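4 Einbau und Inbetriebnahme der Katzenklappe

Dieses Kapitel gilt für die Chip-Katzenklappe Cotar in der Ausführung für Türen und Wände. Für den Einbau in Glas liegt dem Glas-Set ein eigenes Blatt bei, das Sie bitte dem Glaser geben und nicht der Katze.

Lesen Sie das Kapitel einmal ganz durch, bevor Sie die Säge holen. Wer bei Abschnitt 4.3 einsteigt, merkt in Abschnitt 4.4, was er in Abschnitt 4.2 hätte messen sollen.

4.1 Lieferumfang prüfen

Im Karton finden Sie:

Innenrahmen mit Leseeinheit und Batteriefach
Außenrahmen mit Regenlippe
Klappenblatt, transparent, bereits eingehängt
Vier Schrauben kurz, vier Schrauben lang
Bohrschablone aus Papier
Dichtband, selbstklebend
Reinigungsbürste

Batterien liegen nicht bei. Sie brauchen vier Stück der Größe AA, Alkaline. Akkus haben eine niedrigere Spannung und veranlassen die Klappe, sich ab dem zweiten Tag über schwache Batterien zu beklagen.

Der Wandtunnel (Denovari, in zwei Tiefen) wird getrennt verkauft. In Türen wird er nicht benötigt.

Hinweis: Der Karton gilt unter Katzen als der wertvollste Teil der Lieferung. Stellen Sie ihn offen in eine Ecke, dann haben Sie beim Messen beide Hände frei.

4.2 Einbauort wählen

1. Wählen Sie eine Stelle, die Ihre Katze ohnehin ansteuert. Eine Tür, vor der sie bereits sitzt und schreit, ist gut geeignet.

2. Messen Sie die Bauchhöhe der Katze im Stehen. Die Unterkante des Durchgangs soll auf dieser Höhe oder knapp darunter liegen. Bei mehreren Katzen richten Sie sich nach der kleinsten. Lässt sich Ihre Katze nicht messen, nehmen Sie 80 mm über dem Boden.

3. Prüfen Sie, was draußen liegt. Geht es auf der Außenseite deutlich tiefer hinunter als innen, bauen Sie eine Stufe. Sie muss breit genug sein, dass ein Tier darauf sitzen und es sich anders überlegen kann.

4. Halten Sie mit der Leseeinheit mindestens 200 mm Abstand zu größeren Metallflächen. Dazu zählen Heizkörper, Waschmaschinen, Türschwellen aus Blech und der Kern mancher Haustüren. Metall verkürzt die Reichweite der Antenne.

5. Fragen Sie in einer Mietwohnung vorher nach. Ein Loch in einer fremden Tür lässt sich schlecht als Kratzspur ausgeben.

Vorsicht: Brandschutztüren und Wohnungseingangstüren mit Brandschutzfunktion dürfen nicht ausgesägt werden, auch nicht ein bisschen. Ob Ihre Tür dazugehört, steht meist auf einem Schild im Falz.

Vorsicht: In Wänden können Leitungen liegen. Benutzen Sie ein Ortungsgerät, auch wenn Sie sich genau erinnern, wo der Elektriker damals entlanggegangen ist.
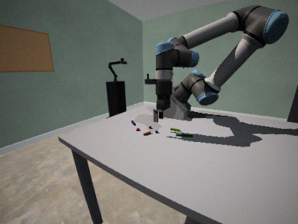

4.3 Öffnung herstellen

Für diesen Abschnitt brauchen Sie Stichsäge, Bohrer 10 mm, Wasserwaage, Bleistift, Klebeband und eine geschlossene Tür zwischen sich und dem Tier.

1. Schneiden Sie die Bohrschablone entlang der dicken Linie aus. Die dünne Linie zeigt die Außenkante des Rahmens und wird nicht geschnitten. Wir haben sie inzwischen dreimal dünner gemacht.

2. Kleben Sie die Schablone innen auf die Tür und richten Sie sie mit der Wasserwaage aus. Das Klappenblatt pendelt von selbst in die Mitte zurück, aber nur, wenn die Mitte unten ist.

3. Bohren Sie an den vier markierten Ecken durch.

4. Sägen Sie von Loch zu Loch. Kleben Sie bei lackierten und furnierten Türen vorher Malerkrepp über die Schnittlinie.

5. Entgraten Sie die Kanten mit Schleifpapier und saugen Sie die Späne auf. In Hohlraumtüren füllen Sie den Hohlraum rund um die Öffnung mit Holzleisten aus, sonst drücken die Schrauben die Türblätter zusammen.

6. Setzen Sie den Innenrahmen probeweise ein. Er soll ohne Gewalt in die Öffnung gleiten. Klemmt er, feilen Sie die Tür nach und lassen den Rahmen in Ruhe.

Bei Wänden gehen Sie sinngemäß vor, nur länger. Die größte zulässige Wandstärke beträgt mit dem tiefen Tunnel 300 mm. Der Tunnel bekommt ein leichtes Gefälle nach außen, damit Regenwasser den Weg nimmt, den die Katze bei Regen verweigert.

4.4 Rahmen verschrauben

1. Kleben Sie das Dichtband auf die Rückseite des Außenrahmens. Beginnen Sie unten in der Mitte und stoßen Sie die Enden stumpf aneinander.

2. Setzen Sie den Außenrahmen an. Die Regenlippe gehört nach oben. Zeigt sie nach unten, sammelt sie.

3. Halten Sie den Innenrahmen dagegen und drehen Sie die Schrauben von innen ein. Kurze Schrauben für Türen bis 35 mm, lange für alles darüber.

4. Ziehen Sie über Kreuz und von Hand an. Mit dem Akkuschrauber verzieht sich der Rahmen, das Blatt schleift, und Sie lesen als Nächstes Abschnitt 4.8.

5. Stoßen Sie das Klappenblatt mit einem Finger an. Es muss frei schwingen und mittig stehen bleiben.

4.5 Batterien einlegen und Sprache der Pieptöne

Öffnen Sie das Batteriefach an der Oberseite des Innenrahmens und legen Sie die Batterien nach dem eingeprägten Muster ein. Die Klappe führt dann einen Selbsttest durch, bei dem beide Riegel hörbar klacken. Halten Sie in dieser Zeit keine Finger und keine Pfoten in den Durchgang.

Ein kurzer Ton: bereit
Zwei kurze Töne: Chip gespeichert
Ein langer Ton: Speichern fehlgeschlagen
Drei kurze Töne alle fünf Minuten: Batterien schwach

Der letzte Ton ist nachts genauso laut wie am Tag. Er lässt sich unter 4.7 abstellen, die Batterien werden davon aber nicht voller.

4.6 Katze anlernen

Gemeint ist zunächst das Anlernen der Klappe. Das Anlernen der Katze folgt weiter unten und dauert länger.

1. Drücken Sie die Lerntaste, bis die Leuchte blau blinkt.

2. Locken Sie die Katze mit dem Kopf in den Durchgang. Der Chip sitzt in der Regel links am Hals oder zwischen den Schulterblättern, die Leseantenne oben im Rahmen. Futter auf der anderen Seite hilft. Schieben hilft nicht.

3. Warten Sie auf zwei kurze Töne. Danach verlässt die Klappe den Lernmodus von selbst.

4. Wiederholen Sie den Vorgang für jedes weitere Tier. Es passen 32 Chips in den Speicher. Wenn Ihnen das nicht reicht, wenden Sie sich bitte nicht an den Kundendienst, sondern an einen Menschen, der Ihnen nahesteht.

Hinweis: Achten Sie darauf, dass nur die eigene Katze in der Nähe ist. Der Kater von gegenüber ist schneller angelernt, als man denkt, und er lässt sich einzeln nicht löschen. Dazu müssen Sie den gesamten Speicher leeren (Lerntaste zehn Sekunden halten) und von vorn beginnen, was er vom Zaun aus verfolgen wird.

Hinweis: Trägt Ihr Tier keinen Chip, können Sie den Halsbandanhänger Holroyd verwenden. Benutzen Sie ihn nur an einem Halsband mit Sicherheitsverschluss. 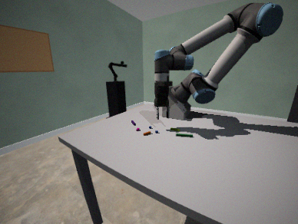
Nun zur Katze selbst.

1. Stellen Sie die Klappe auf „dauerhaft offen“ und kleben Sie das Blatt mit einem Streifen Malerkrepp in geöffneter Stellung fest. Lassen Sie das ein paar Tage so. Es zieht.

2. Lösen Sie den Streifen und hängen Sie das Blatt halb auf, etwa mit einer Wäscheklammer. Die Katze soll es mit dem Kopf berühren müssen.

3. Lassen Sie das Blatt ganz herunter, die Riegel bleiben aber noch ausgeschaltet.

4. Schalten Sie die Riegel erst ein, wenn das Tier ohne Bedenkzeit hindurchgeht. Das Klacken erschreckt manche Katzen. Viele haben sich nach einer Woche daran gewöhnt, einige bevorzugen weiterhin Personal.

Vorsicht: Drücken Sie kein Tier durch die Klappe. Es lernt dabei etwas, aber über Sie.

4.7 Dakness-App verbinden (nur Modelle mit Funk)

Die App ist nicht erforderlich. Die Klappe lässt auch Katzen durch, deren Halter kein Telefon besitzen.

1. Installieren Sie die App und legen Sie ein Konto an.

2. Halten Sie das Telefon neben den Innenrahmen und drücken Sie kurz die Funktaste.

3. Vergeben Sie für jeden Chip einen Namen. Erlaubt sind 16 Zeichen. Adelstitel müssen gegebenenfalls gekürzt werden.

4. Stellen Sie auf Wunsch Ausgangszeiten ein. Die Nachtsperre verriegelt nur nach außen; wer draußen ist, kommt jederzeit herein.

Das Protokoll fasst 4000 Durchgänge, danach wird der älteste Eintrag überschrieben. Ein Durchgang wird gezählt, sobald das Blatt schwingt. Steckt die Katze nur den Kopf hinaus, prüft das Wetter und zieht ihn zurück, erscheint dies als „Ausgang, 0 min“. Bei schlechtem Wetter kann das Protokoll entsprechend lang werden. Ein Gerätefehler ist das nicht.

4.8 Wenn etwas nicht geht

Die Klappe öffnet nicht, obwohl der Chip gespeichert ist.
Abstand zu Metall prüfen, siehe 4.2. Antenne mit einem trockenen Tuch abwischen. Bei langhaarigen Tieren die Katze nicht scheren, das Haar stört den Empfang nicht.

Die Klappe öffnet für alle.
Der Schalter steht auf „dauerhaft offen“.

Das Blatt schleift.
Schrauben eine halbe Umdrehung lösen. Schleift es weiter, den Rahmen mit der Wasserwaage prüfen. Haare an der unteren Dichtung mit der Bürste entfernen.

Die Riegel klacken ständig, ohne dass jemand durchgeht.
Die Katze liegt vor der Klappe. Verlegen Sie den Liegeplatz – oder, falls das scheitert, stellen Sie in der App die Lesepause auf „lang“.

Es liegt eine Maus im Flur.
Die Leseeinheit erkennt Chips, keine Mitbringsel. Mäuse gelten als Gepäck.

Das Display zeigt E7.
Batterien herausnehmen, eine Minute warten, wieder einlegen. Bleibt E7 bestehen, notieren Sie die Seriennummer von der Innenseite des Batteriedeckels und lesen Sie weiter in Kapitel 6, Kundendienst und Gewährleistung.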